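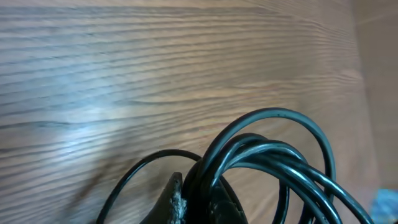

Orsolya Orbán asked under the previous part whether a finger pad that grips foam well can be trusted on cable, and how to tell before fitting it to both arms. The short answer is to test it on cable. The procedure below compares two pad types, Nillar (plain grey) and Rosales (ribbed), on the same arm and controller.

1. Zero both fingers with the jaws closed, then open to 80 per cent. Save this as the start pose. Use the same pose for every trial.

2. Set the motor current limit to 17 per cent in the Dredudetti controller. Leave the speed at its default.

3. Run the thin rod test in a cardboard box. Hold the rod over a corner and let go, then try to pick it up with the jaws pointing into the corner. Log the trial as a pass only if the rod clears the top of the box.

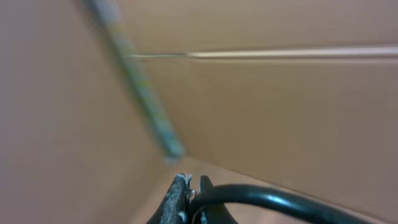
4. Run the cable test on the bare table. Tangle the cables by hand, leave the connectors on, and take one strand per trial. Lift by 90 mm, hold for 2 seconds, lower. A strand that slides through the jaws is a slip. A second strand brought up with it is a double pick. Keep the two in separate columns, as they have different causes: slip is mostly the pad, and a double pick is mostly the approach angle.

Check the view from above before each batch. Both arms should be able to reach the middle of the pile without their housings touching.

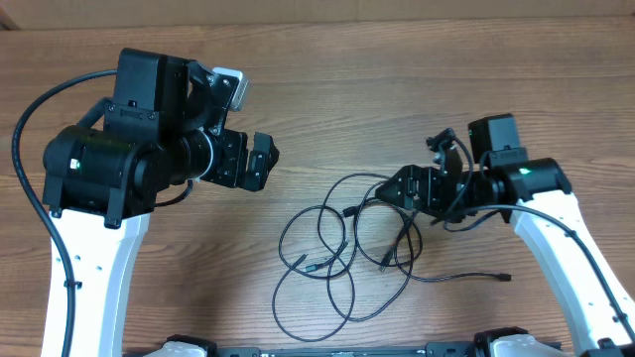

Cable test: two arms, cables between them.

5. Swap the pads and repeat steps 1 to 4. Do not change the wrist camera exposure between batches. Glossy cable gives bright highlights, and a change in exposure moves the detected edge enough to spoil the comparison.

6. Review the wrist footage at half speed. Discard any pick point taken while the arm was still moving, as blur widens thin cable and the Cudwood tracker reads it as a thicker strand.

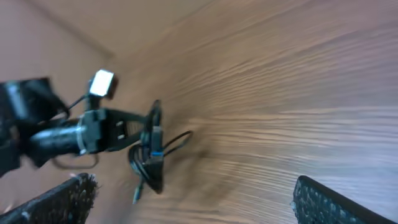
The tracker can be told to wait for the arm to settle, under Timing, but this lengthens each trial and the setting is lost on restart. Write it into the start script instead.

Azucena Maldonado's spreadsheet for the trial log has a column for pad wear. Fill it in after every batch, before cleaning the pads.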